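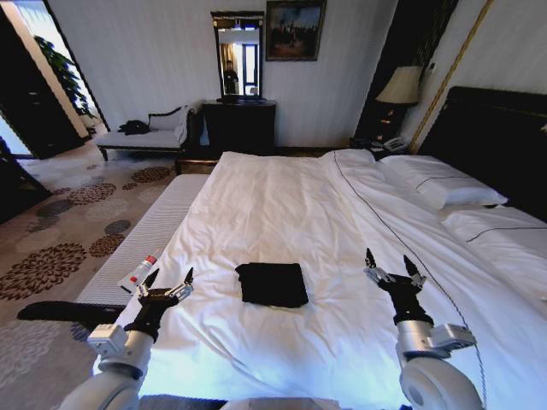
# Picking up cloth from soft surfaces: gallery

This page belongs to the Drorkley study on two-arm handling of clothes in furnished rooms. We wanted to know if a policy trained mostly on tables can also work on a bed, where the surface gives way under the fingers. The sessions were made in May in a guest room in Lorkcombe, with normal curtains, normal lamps and the bedding which the room already had.

The training set has 3000 table episodes from our lab in Prolton. For the bed we added only 252 episodes, all of them teleoperated. We compare 2 versions of the policy: one sees only the head camera, the other sees also the wrist cameras.

The main result is simple to say. With the head camera alone, the arms go to the correct area, but the fingers often close too high and catch only air, or too low and pinch the duvet together with the cloth. When the wrist view is added, the second mistake becomes rare. The first mistake stays, mostly for dark cloth which is folded flat. We think the depth estimate is weak there, but we did not test this separately.

## From the wrist
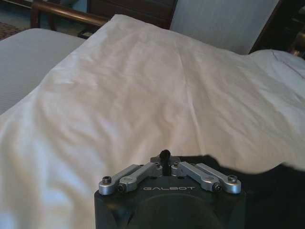 *Wrist view with the duvet, and black fabric at the right side of the gripper.*

At this distance the wrinkles of the bedding give a useful texture, and the border between black and white is easy to find. The height of the cloth above the duvet is much harder to judge. For this reason we label the contact moment by hand, using a small tool written by the Dmytriv group, and we do not take it from the depth image.

## Notes on the data

Episodes are stored with both arm states and all camera streams. We cut each one to a maximum of 2000 time steps. Episodes where the operator stopped early are kept and have their own flag, so please filter them if you need only complete ones. The wrist streams from the first morning have a small time offset, and the correction is written in the readme of the Lorkcombe folder.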